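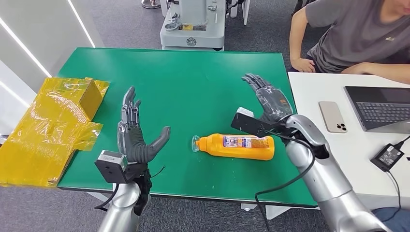
Two-arm work table with squeeze bottle between the hands.

Drikham Working Group on Good Practice for Shared Robot Work Areas
Minutes of the regular meeting
Date: 2023-07-01
Location: Room 708, Drikham Technical Center
Present: the chair; the secretary; representatives of Flimeo, Dalisay and Zirkness; the editor of the draft guide; the training coordinator
Apologies: the insurance adviser

1. Opening and agenda

The chair opened the meeting and confirmed that a quorum was present. The agenda was adopted with one change. The item on protective covers was moved ahead of the item on training, at the request of the Zirkness representative, who had to leave early.

2. Minutes of the May meeting

The minutes of the May meeting were approved with two corrections. Under item 4, "operator" was changed to "person at the station" throughout. Under item 6, the note on storage of spare hands was removed, as it had been entered by mistake from an earlier draft.

3. Matters arising

The secretary reported that the comment period on the draft guide had closed. The secretary received 40 comments, most of them on Section 5 (People Near the Table) and Section 7 (Covers and Sleeves). The full comment sheet was sent to members before the meeting and is kept with these minutes.

The Dalisay representative had been asked in May to find out whether the member sites use the same color for stop buttons and their backing plates. They do. The matter is closed.

The editor had been asked to prepare a list of terms. The list is not finished. It will go out with the next draft.

4. Section 5 of the draft guide: people near the table

The editor introduced the revised wording. The section covers tabletop handling work in which arms with jointed hands or grippers move light objects such as bottles and tubs, and in which a person may be seated or standing close by. It does not cover fenced cells, and members agreed that this should be said in the first paragraph of the section.

4.1 Seating next to an active table

The present draft allows a desk to stand against the work table if the person at the desk can reach a stop button without leaving the chair. Flimeo supported the text. Dalisay asked for a stronger rule under which the desk and the table would be separated by a marked gap. The Zirkness representative said that a gap would be hard to keep at sites where the same person watches the arms and enters notes on a laptop.

After discussion the group agreed on the following wording:

"A desk may adjoin the work table where the site has assessed the full reach of each arm and has set software limits that keep every part of the arm, including anything mounted at the wrist, on the table side of the shared edge. The limits shall be checked whenever a wrist attachment is changed."

Dalisay accepted the wording on condition that the assessment form be included as an annex. The editor will draft the form.

4.2 Personal items

Several comments asked for a rule on phones, chargers and clothing kept at the station. The group did not wish to ban personal items from an adjoining desk. It was agreed that they shall stay off the work table itself while the arms are powered, and that power cords for laptops shall run away from the table side.

The training coordinator asked whether headsets should be treated as personal items. The group decided that they should be treated as work equipment and covered under Section 9.

4.3 Head and face position

The draft says that no person shall place the head or face within the reach of a powered arm. Two comments described this as too broad for stations where a person sits under or beside an overhead frame. The chair noted that reach is a property of the whole arm and that a small change in posture can bring a seated person inside it. The group kept the rule as written for powered motion at normal speed. For reduced speed, a second sentence will be added:

"Where the task requires a person to remain within reach, motion shall be at reduced speed, a second person shall hold an enabling device, and no object with a loose or unsecured lid shall be carried above the person."

Flimeo asked that its doubts about the phrase "loose or unsecured" be recorded. In its view a site inspector could read the phrase as applying to any push-fit lid. The editor will look for clearer words.

5. Cables at the wrist and below the arm

The group considered comments on clause 6.2. The clause now requires that cables to wrist-mounted sensors be "secured along their full length." Zirkness pointed out that a cable must have some slack at a moving wrist, and that cables tied too tightly fail at the connector. The other members agreed.

The new text will ask sites to leave enough slack for the full turn of the wrist, to hold the cable at the first fixed point on the forearm, and to keep hanging loops clear of the table edge and of chair casters. A cable that touches the floor shall be lifted or covered. Sites shall run each arm slowly through its full range, with the table clear of objects, after any change to the cable path.

There was a short exchange on whether the clause should state a greatest loop size. Members could not agree on a figure that would suit both large and small arms, and no figure will be given.

6. Section 7 of the draft guide: covers and sleeves

The Zirkness representative presented a short paper on clear plastic sleeves. Sleeves are used at all of the member sites in work with food containers and liquids. They are cheap and quick to replace, and staff like being able to see the housing through them. The paper listed three concerns.

The first concern was bunching. A sleeve that is long enough for the arm at full stretch will gather in folds when the arm bends, and the folds may be pinched at a joint. The second was reflection. Overhead light on glossy film produces bright streaks, and a camera at the wrist may record them as edges or objects. The third was heat, since a covered joint cools more slowly than a bare one.

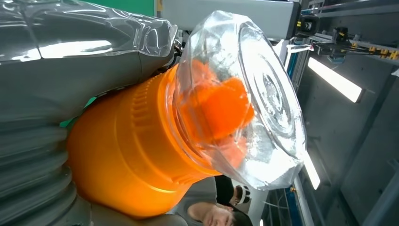

The group agreed that the guide should allow clear sleeves and should set out how they are to be fitted. Sleeves shall be fastened on both sides of each main joint. Ribbed or bellows sections may be covered, provided the cover moves freely with them through the full range. Vents, warning labels and status lights shall remain visible or shall be repeated on the outside of the cover.

On reflection, Flimeo suggested that matte film be required wherever a wrist camera is used. Dalisay objected on grounds of cost and noted that clear lids on the containers being handled give the same kind of glare, so that changing the sleeve alone would not settle the matter. The group agreed to recommend, and not require, matte film. Sites shall check camera views with the overhead lights on and with the actual containers to be handled.

On heat, the group agreed that during the first 45 minutes of work with a new type of sleeve, joint temperatures shall be read and entered in the station log. If the maker's limit is reached, the sleeve shall be taken off and the arm allowed to cool before work goes on.

The Zirkness representative left the meeting at this point and gave a proxy to the chair.

6.1 Loose film and packing material

A comment from a Flimeo site asked for a rule on plastic film and cardboard kept on work tables. The group agreed that packing material may be placed on the table only when it forms part of the task. In that case it shall be listed on the task sheet, and its place on the table shall be agreed before the arms are powered. Film hanging over a table edge shall be kept clear of walkways. The editor will place this text in Section 4 with the other rules on table layout.

7. Containers and lids

The draft groups containers by weight only. The Dalisay representative proposed adding a column for the type of closure, as a squeeze bottle with a narrow nozzle and a tub with a wide lid call for different handling even at the same weight. The proposal was accepted.

The following points were agreed for the new column:

Squeeze bottles: grip force to be set with the bottle filled as it will be in the task. Nozzle to point away from the person at the station wherever the task permits.
Tubs and jars with wide lids: lid to be checked by hand before the first lift. Tilt to be kept within the limit on the task sheet.
Containers with loose pieces inside: first lift to be made at reduced speed.

Labels on bottles were also discussed. Where the contents have been replaced for test purposes, the site shall add its own label. The training coordinator asked for a standard form of words. Flimeo will send the text used at its sites.

8. Training

The training coordinator gave an oral report. The half-day course has been updated for the new stop procedure. The part on wrist attachments is still out of date and will be rewritten once Section 6 is settled. Members were asked to send sample assessment forms to the coordinator.

Dalisay asked whether staff who only label recorded work and never enter the room need the course. The group took the view that they do not, and that a site may still offer it.

9. Other business

The chair reminded members that the guide is advisory and that national rules and the maker's instructions come first. A sentence to this effect will be moved from the annex to the opening page.

10. Actions

Editor: assessment form for 4.1; new wording for lids in 4.3; revised Sections 4, 6 and 7; list of terms.
Flimeo: label text for replaced contents.
Zirkness: fitting notes for sleeves at main joints.
Training coordinator: collect sample forms from members.
Secretary: circulate the next draft with the comment sheet attached.

11. Next meeting

The next meeting will be hosted by Dalisay. The secretary will confirm the date in writing. The chair closed the meeting.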